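Workshop tips: recording block sorting by remote arm

Decide which bin takes which colour before you start, and keep to it for the whole batch. If two people are sharing the arms, agree it out loud first.

Use soft-sided bins with a low rim. Scatter the blocks by hand between runs so the starting layout is never the same twice.

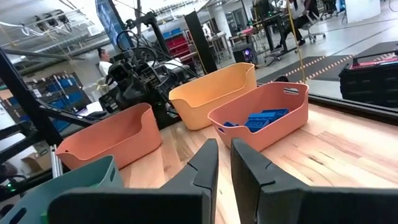
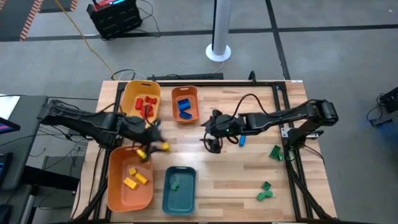
Move at a steady pace and open the fingers only once the block is over the bin. Stop a run at 90 seconds. Keep fumbles that end well, and mark the rest as failed.

Wipe the wrist camera lens every 15 runs. Our last set came to 343 runs, and Lamisi threw out the ones with a smeared lens.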